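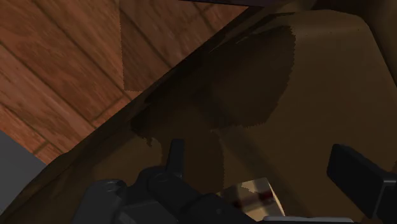 The Leek Growers of Unditz

Leeks take their time. In Unditz, where the soil is heavy and the wind comes straight down the valley, the seed goes into trays in February and the last plants are lifted more than a year later, just before they bolt.

Séverine Pons grows 600 of them on a sloping plot behind the old Boyer dairy. She started with one row. Her first crop was thin and full of grit, and she nearly gave the ground over to potatoes.

"I was planting them like onions," she says. "Far too shallow."

She now makes each hole with a dibber, drops the seedling in, and fills the hole with water instead of soil. The sides fall in by themselves over the next few weeks, and the shaft stays white. She leaves 10 inches between plants, which looks wasteful in May and about right by October.

Trimming the roots and leaf tips before planting is a matter of local argument. Pons trims the roots so they fit the hole, and leaves the tops alone. Rüdiger Ruppert, whose plot is two down from hers, trims neither. He grows Flisine, a short, thick leek that stands well in frost, and Drenora, a longer one he likes for soup. He keeps the two in separate beds because Drenora gets rust in a damp fall and he would like Flisine to stay out of it.

Rust looks worse than it is. Orange spots on the outer leaves can be peeled off in the kitchen, and cold weather usually slows it down. Leek moth is the real trouble. Ruppert covers his beds with fine mesh from planting until the first hard frost, and checks the edges after every storm – a gap the width of a finger is enough.

Neither of them feeds much after August. Late nitrogen makes soft growth, and soft leeks rot when the ground freezes and thaws. Pons spreads compost in spring and adds one light feed in July.

Harvest runs through winter. She loosens each plant with a fork before pulling, and lifts a week's worth ahead if a long freeze is forecast. Those go upright in a bucket of damp sand in the shed, with the roots still on.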